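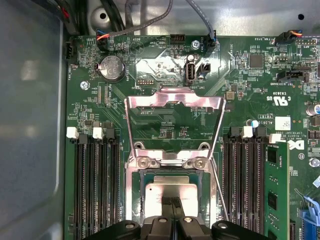 Les doigts de la pince au-dessus du processeur, cadre de retenue relevé, sur une carte mère de serveur Dell.

15 mai 2024 – La rédaction
38 partages – 12 commentaires

Robots d'atelier : à Flulcombe, le démontage de serveurs se fait désormais à deux doigts

Ouvrir un serveur, relever le cadre qui retient le processeur, sortir la puce sans toucher aux contacts : pour un technicien, c'est la routine du matin. Pour un robot, c'est une tout autre affaire, et c'est ce qui rend si réjouissants les résultats présentés par Skellham, le reconditionneur de matériel informatique installé à Flulcombe. Après une campagne d'essais commencée en janvier, l'entreprise annonce que ses bras robotisés ont mené 401 tentatives sur de vraies machines en fin de vie, et que presque 200 d'entre elles se sont déroulées du début à la fin sans qu'un humain pose la main dessus.

La moitié, donc, ou peu s'en faut. On peut trouver cela modeste. Quand on a vu de près l'intérieur d'un serveur, on trouve cela formidable !

Le projet réunit Skellham, qui fournit l'atelier et les machines, et le laboratoire Shehu, qui travaille sur l'apprentissage de gestes fins à partir de démonstrations. Le poste de travail a été baptisé Ternent. Il comprend deux bras, chacun terminé par une pince à doigts étroits, un établi à hauteur réglable et un bac pour les pièces récupérées. Une petite caméra placée au niveau du poignet donne au système une vue très rapprochée de ce qu'il touche, et c'est avec cette vue qu'il décide du geste suivant.

Six gestes au programme

Les essais portaient sur six gestes, choisis avec les équipes de l'atelier parce qu'ils reviennent sur presque toutes les machines : débrancher un ventilateur, écarter un faisceau de câbles, extraire une barrette de mémoire, retirer la pile, déverrouiller le cadre du processeur et, enfin, prendre le processeur lui-même. Chaque tentative ne concernait qu'un seul geste. L'enchaînement complet est prévu pour plus tard.

La mémoire est la bonne surprise du lot. Les loquets sont en bout de connecteur, toujours du même type sur une carte donnée, et ils opposent une résistance franche que les pinces perçoivent bien. Le robot appuie, attend que la barrette se soulève, puis la saisit par les tranches. Les techniciens de Skellham racontent qu'ils ont arrêté de regarder au bout de quelques jours – il paraît que c'est le plus beau compliment qu'on puisse faire à une machine dans cet atelier.

Le processeur donne aussi de belles satisfactions, à condition que le cadre soit déjà ouvert. Le levier, lui, reste difficile. Il faut le pousser vers le bas, le décaler légèrement sur le côté, puis accompagner sa remontée sans le lâcher, car il est sous tension. Un technicien fait tout cela avec le pouce en discutant d'autre chose. Ternent a besoin de s'y reprendre, et il lui arrive de relâcher trop tôt. Le laboratoire a donc choisi de traiter l'ouverture du cadre et la prise de la puce comme deux gestes distincts, ce qui permet de progresser sur l'un sans attendre l'autre.

Une fois la voie libre, la pince descend au-dessus du capot métallique et cherche les bords. L'espace disponible est étroit, les rails du socket sont tout proches, et le métal brillant renvoie la lumière de façon peu commode pour une caméra. L'équipe a passé beaucoup de temps sur l'éclairage. Trop de lumière directe, et le capot devient une tache blanche ; pas assez, et les doigts de la pince font de l'ombre sur ce qu'ils doivent attraper. Le réglage retenu est un panneau diffus posé en biais, bricolé à l'atelier, et tout le monde en est très content.

Les câbles, toujours les câbles

Reste l'ennemi de toujours. Les câbles d'alimentation, les gaines tressées, les petits fils de ventilateur : tout cela plie, revient, se coince sous un connecteur, et n'est jamais rangé deux fois de la même manière. C'est de loin le geste le moins réussi de la campagne. Le robot sait repérer un câble et le pincer, mais il évalue mal ce qui va bouger avec lui quand il tire. Dans plusieurs cas, écarter un faisceau a ramené un autre fil juste devant la zone de travail, et le système s'est arrêté pour demander de l'aide.

Cette façon de s'arrêter est d'ailleurs l'un des aspects les plus appréciés du poste. Ternent ne force pas. Quand l'effort mesuré dans la pince dépasse le seuil fixé, il s'immobilise et allume un voyant, puis un technicien vient débloquer la situation et relance. Sur des pièces destinées à la revente, un bras trop sûr de lui coûterait vite plus cher que le temps qu'il fait gagner. Chaque intervention est enregistrée et sert ensuite à l'entraînement, si bien que les blocages du mois nourrissent les progrès du suivant.

Les étiquettes imprimées sur les cartes ont posé un problème plus inattendu. Selon le sens dans lequel le châssis arrive sur l'établi, les inscriptions se lisent à l'endroit, de côté ou complètement à l'envers. Les premières versions du logiciel se perdaient dès que la machine était tournée. La nouvelle se moque de l'orientation et s'appuie davantage sur la forme des connecteurs et leur position les uns par rapport aux autres. Un châssis posé dans l'autre sens ne la gêne plus.

Et à la maison ?

La question revient à chaque démonstration : si un robot sait attraper un processeur, pourquoi n'y en a-t-il pas encore un pour vider le lave-vaisselle ? Du côté de Shehu, on répond avec bonne humeur que le lave-vaisselle est plus dur. Dans un serveur, les pièces sont rigides, les emplacements sont connus et le modèle se répète d'une machine à l'autre. Une cuisine change tous les jours. Les verres sont transparents, les couverts s'emmêlent, et personne n'accepterait de voir une assiette sur deux rester dans le panier avec un voyant allumé à côté.

Ce qui passe bien d'un monde à l'autre, en revanche, ce sont les petites compétences : sentir qu'un loquet a cédé, saisir un objet mince par la tranche, renoncer à temps. Le laboratoire a déjà réutilisé une partie de ce qui a été appris sur les barrettes de mémoire pour faire sortir des livres serrés sur une étagère. Les premiers essais, encore informels, sont encourageants. Les câbles pourraient aussi finir par rendre service, car un robot qui s'en sort avec un faisceau de fils sera mieux armé devant une pile de linge. On n'en est pas là, mais la piste est sérieuse et donne franchement envie de suivre la suite.

Dans l'atelier de Skellham, le travail s'est surtout déplacé. Les techniciens préparent les châssis, contrôlent les pièces sorties et s'occupent des machines abîmées, que le robot ne prend pas en charge. Une vis foirée, un cadre tordu, une carte modifiée par un ancien propriétaire, et le dossier part directement sur l'établi d'à côté. Sur la vitesse, aucune comparaison n'est publiée pour l'instant. L'entreprise reconnaît volontiers qu'un technicien expérimenté va nettement plus vite, tous gestes confondus, et que l'intérêt du poste est ailleurs : il peut continuer tranquillement sur les lots les plus répétitifs pendant que l'équipe traite le reste.

Les vis, justement, ne figuraient pas dans la campagne. Ternent n'a pas encore de tournevis, et le changement d'outil au bout du bras est le grand chantier de l'été. Il faudra gérer les empreintes cruciformes comme les empreintes en étoile, qui se côtoient souvent dans un même châssis, et récupérer les vis sans les laisser tomber sur la carte. Un prototype de porte-embout tourne déjà sur un banc séparé, à Shehu, avec une plaque percée en guise de serveur.

La prochaine série d'essais s'attaquera à l'enchaînement de plusieurs gestes sur une même machine, en commençant par la mémoire et la pile. Skellham prévoit d'ouvrir l'atelier de Flulcombe aux écoles techniques de la région pendant cette phase. Les visites se feront par petits groupes, sur inscription auprès de l'accueil, et les élèves pourront démonter un serveur à la main sur l'établi voisin pendant que le robot travaille sur le même modèle.

Ce site utilise des cookies pour mesurer son audience. Accepter – Refuser – Personnaliser

Contact – Mentions légales – Tous droits réservés – Retour en haut de page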